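November
By the Galang bench diary
3 min read

Back at the workshop by late morning, and what a good day! I had the hand gripper in pieces on my knees for most of last week, so walking in and finding all the parts still in their tray felt like a small win before I'd even taken my coat off.

First job was the linkage. The left side has been stiff ever since I put it together, and I finally worked out why: I'd printed the two arms on different settings, and one hole was a hair too tight. I reamed it by hand, five slow turns, cleaned it, put the ring back in, and it swung like a door on a new hinge. I must have opened and closed the thing for ten minutes just for the pleasure of it.

Then the fingers. I'm calling this version Zundero 9 in the notebook, though only the last three or so are worth looking at. Version 8 had thick fingers that held a mug fine and were hopeless with anything soft - they just shoved it across the table. These are flat and much thinner, and I've left more room between them when they're open. The edges still need a proper trim. I keep putting that off.

Lunch was a cheese roll and a long think about springs. The one from the Lamari kit is too strong. After 27 squeezes my thumb was sore, and I've got a whole list of things I want to pick up with this. I swapped in a lighter one from the odds-and-ends drawer and the difference was huge. It doesn't snap open quite as fast, but I can live with that.

Also lost nearly 138 lines of the logging script by saving the old copy over the new one. Typed most of it again from memory and I think it came out tidier. The Zelis board behaved the whole time, which makes a change from last month, when it dropped out every time I plugged in something else.

Afternoon was cloth, cloth, cloth. I'd been looking forward to this bit! A mug stays the shape it is, but fabric does something new every time you go near it, and you have to decide where to pinch before you start. I've been trying to go for a raised fold, coming in from both sides with the fingers upright.

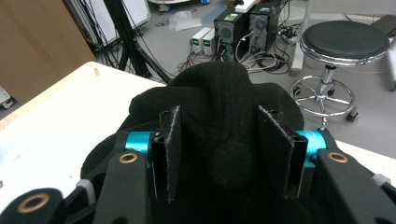
Photo: Galang bench diary

The soft black knit is my favorite test piece so far. It bunches up into a lovely tall ridge, and there's enough give in it that I can be a little off with my aim. The turquoise collars make me happy too. I know color does nothing for the grip, but everything else on the tool is so dark that I like having something bright on each side to line up by eye.

Things for next time: trim those finger edges, try a thin rubber strip on the inside, print a spare left arm on the same settings as the right. I want to try a dish towel as well, and maybe a sock. And I need to label the spring drawer, as I've now got two light ones in there that look the same and aren't.

Stayed until 5 and would have stayed longer if I hadn't been so hungry. Notebook's in my bag, spare spring's in my coat pocket.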